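Things on the long table, a thread. Posted October 14, 2022, from the Killolus workroom, where I have been told to "just have a quick tidy".

1/ The table as it stands. Nice warm wood, metal strip along the side, and then the cables.

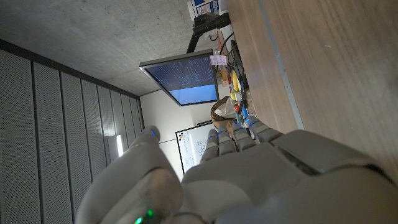

2/ The cables. Black ones, coloured ones, all heading the same way like a very slow river. I pulled a black one to see what it belonged to. It belonged to the other cables.

3/ Yes, there is something banana-shaped in there. Yellow too. I have walked past it since August and I'm not going to be the one who picks it up.

4/ The monitor arm stays. I fought for that arm. Before it we had the screen propped on 79 pages of the Rerkotix manual, and the manual was more use that way than it ever was open.

5/ White cardboard box with the blue printing, back by the arm's clamp. Every workroom has a box like this. If you throw it out, somebody needs it by teatime. If you keep it, you own a box.

6/ The little paper label by the monitor has gone so faint I can't read it. It could be a password. It could be "do not touch". I have left it alone, which covers both.

7/ Whiteboard: blue and red pen, fading nicely. I asked if I could wipe it and got a look. So the whiteboard is now listed as furniture.

8/ Bought a bag of 100 cable ties from Gajewski for this job. Used 12. The bag has gone missing on the table, probably downstream.

9/ Someone suggests a proper cable tray. Morkness do one that clips under the edge. It also needs you to unplug everything first, so that's next year.

10/ Tidying report: two mugs washed, one pen binned, one pen fetched back out of the bin because it was the good red one.

11/ Stopping for lunch. If anyone wants the box, it's still there – please don't take the box.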